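Ostadcombe Makers & Automation Board
Grippers, Arms and Other Expensive Hobbies
Thread: Block jaws or plate fingers for small household bits?

Posted by lizelle_m
June 7, 2022

Right, I promised in the February thread that I would stop moaning about fingers and do a proper comparison. I have done a comparison. Whether it's proper is for the rest of you to decide, at length, as usual.

The question is which fingers to keep on a pair of arms that will spend the rest of the year sorting small household things into slotted plastic baskets. We have been through plenty of jobs where everything was a neat cube, and cubes are lovely, and I never want to see another one. The new list has bands, chargers, a lamp with a flex on it, and various bits that Wanda Mbeki emptied out of a drawer while looking me straight in the eye.

The candidates are the chunky stepped jaws everybody has strong feelings about, and the flat plates from Ferreira, which arrived late and in a box big enough for a bicycle. Same arms, same controller, same operator (me, on coffee). I kept the speed limit low for both, after the business with the mug.

Layout for the first round, with both arms working in from opposite sides and the baskets along the back:

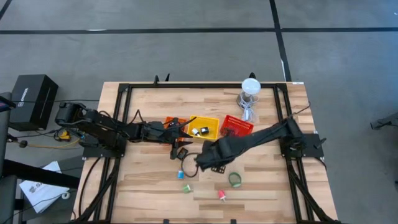 Round one: what I was marking

Three things, written down beforehand so that Mortimer can't accuse me of making them up afterwards.

Does it get hold of the object without shoving it across the table first. Does it let go where it was told to. Can I see what's happening from the wrist camera, or do I have to stand up and look with my own eyes like a Victorian.

Each object got 13 goes per set of fingers. I'd have done more but the building shuts.

Chargers were easy for the block jaws. Two flat sides, wide faces, thank you and goodnight. The plates managed them as well but were fussier about the angle, and if they came in a touch skewed the charger spun round and presented its pins, which is rude.

Bands were where it got silly. A watch band standing up in a loop is a spring with ambitions. Squeeze it from the outside and it goes oval. Squeeze a bit more and it leaves. The block jaws did this to me over and over before I turned the grip force down, and then they dropped it over the basket rim instead of in the basket. I have a page of notes that just says "rim".

I've been using the wrist view to judge the approach, and with the blocks a fair slice of your picture is finger. You get used to it, in the way you get used to a pillar at the theatre.
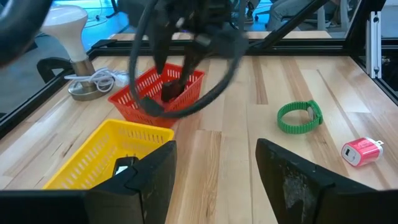

Wrist camera, block jaws. The other arm is busy at the red basket.

Before anybody asks, yes, the right-hand jaw is scuffed. I had a go with it scuffed and a go with the face cleaned up and I couldn't find a difference I'd swear to.

----

Reply from mortimer_nt

I wasn't going to accuse you of making them up. I was going to accuse you of picking the wrong ones. Where is cycle time?

If the plates take longer to line up on a charger then that matters more than whether they're kinder to a bracelet. Mungate ran plates for most of last year and went back to blocks, and all I ever heard from them was that the plates were "nice". Nice is what you call a biscuit.

----

Reply from lizelle_m

Cycle time is in the sheet. It isn't in the post as I was driving both arms by hand for half of it, and my cycle time is mostly me.

And Mungate bolted their plates on with the wrong spacers. Ask them.

----

Reply from emmett.montoya

I have asked them. It was the spacers.

My own two pennies: you're comparing fingers when you should be comparing camera mounts. We had 2 arms on the old Kavus controller, swapped nothing but the bracket that tips the wrist camera forward, and the pick rate on thin things got better straight away. Most of what we'd been calling bad grip was bad aim. You come down a little short, the finger lands on the thing instead of beside it, and everybody blames the rubber.

I'd do that before spending another penny with Ferreira. They're good people but they price like a wedding caterer.

----

Reply from dagmar_skala

Disagree with Emmett, partly. Tipping the camera forward helps you see the approach and hides the last bit, when the fingers close. For baskets I want the last bit. We tipped ours and then spent a fortnight knocking into rims.

Lizelle, can you put up the view through the plates? I'm curious how much you get between them.

----

Reply from lizelle_m

Ask and ye shall receive. Right arm, plates on, baskets shuffled nearer.

The gap is narrower than I'd like, but what I do get is useful. I can tell which basket I'm over. With the blocks I could tell I was over a basket, and the rest was faith.

Where the plates really earn their keep is going into the basket to take something back out. They slide down beside a thing. Blocks need elbow room, and there's none to be had once a basket has more than a couple of bits in it. I did nearly 3 hours of nothing but taking things out, which I'd recommend to anyone who feels their life is going by too fast.
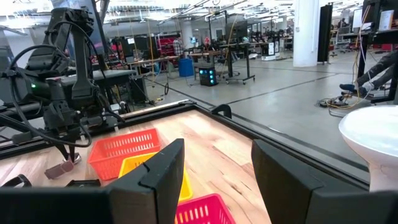

Wanda Mbeki says the taking-out test is the only one she cares about, as half our trouble on the last job was things landing in the wrong basket and staying there, and she would happily lose a bit of speed going in to get them back without tipping the lot on the table.

----

Reply from mortimer_nt

Then Wanda wants a person with a spoon.

I'm only half joking. If you're fishing things out often enough for it to decide your fingers, the sorting's wrong. Fix that end.

----

Reply from lizelle_m

The sorting is wrong. The sorting has been wrong since I joined. I'm choosing fingers for the world we have.

----

Reply from tin_of_grommets

Lurker here. Has anyone tried one of each? Block on one side, plate on the other. I did it by accident on a cheap hobby arm when I lost a part and it was fine for flat things. Terrible for anything round. I kept it for a month out of stubbornness.

----

Reply from dagmar_skala

Grommets, I've done that on purpose, which is worse. The load isn't even and the thing creeps towards the plate side. Fine with soft pads, horrible without.

You'd be better off with one arm of each, if the controller will let you keep separate grip settings. Kavus does on the newer version. On the older one you get a single number for both arms and a stern message if you try to be clever.

----

Reply from lizelle_m

We're on the newer one, thank heavens. One arm of each is where my head's going as well.

Last thing for tonight is the expansion bracelet, which I'd been putting off. It's the stretchy gold sort with all the little links, and it combines everything I dislike in an object. It's shiny, so the depth reading goes to pieces. It's springy, so it argues. And it has ridges, so a finger that comes down on the top edge can catch there and the arm believes it has arrived.

Emmett, this is your "bad aim" point and I'll give it to you in full. My approach was from above with the tip of one finger leading, and a tip is a small thing to balance a plan on.

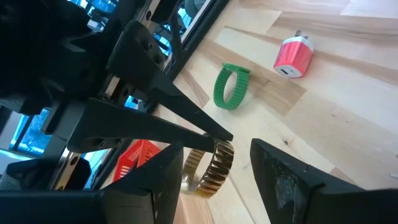
So I changed the approach to come in lower and from the side, one finger inside the loop and one outside, and stopped trying to hold it by the full width. That was better with either set. The plates were better again, being thin enough to get inside the loop without stretching it. The blocks will go in if you ask, but it's like watching someone put on a child's glove.

Scores for the bracelet, going by the sheet: the blocks got it into the basket 3 times out of the 13. The plates I'm going to run again tomorrow, as I changed the force partway through and Mortimer will smell it.

----

Reply from mortimer_nt

I smelt it from the word "partway".

Fair play on the inside-outside grip though. Does the side approach still work when the thing is lying flat? Loops don't stand up in real life unless someone has stood them up.

----

Reply from lizelle_m

No. Flat, it's a completely different pick and I've got nothing good for it yet. Dragging it to the table edge and pinching there was the best of a poor lot, and our table has a frame round it, so you can guess how elegant that is.

----

Reply from emmett.montoya

Push it against the basket wall and let it ride up. It sounds daft. Weight the basket first or you'll just be giving it a tour of the table.

Also, take your shiny readings with the overhead lights down if they'll let you. Ours came good with one bank off.

----

Reply from dagmar_skala

Seconding the lights. Not seconding the basket wall. I've seen what those slots do to a fingertip when it goes in one and the arm decides to leave.

What pads are on the plates, by the way? The stock ones, or did you cut your own?

----

Reply from lizelle_m

Stock. I've some softer sheet on order and will cut a pair when it turns up, so the bracelet gets a third go whether it likes it or not.

Plan for tomorrow is blocks on the left arm, plates on the right, separate grip settings, cycle time written down by someone who isn't me. Mortimer, you're welcome to come and hold the stopwatch. Bring your own biscuits, ours are merely nice.

----

Reply from mortimer_nt

What time do you open?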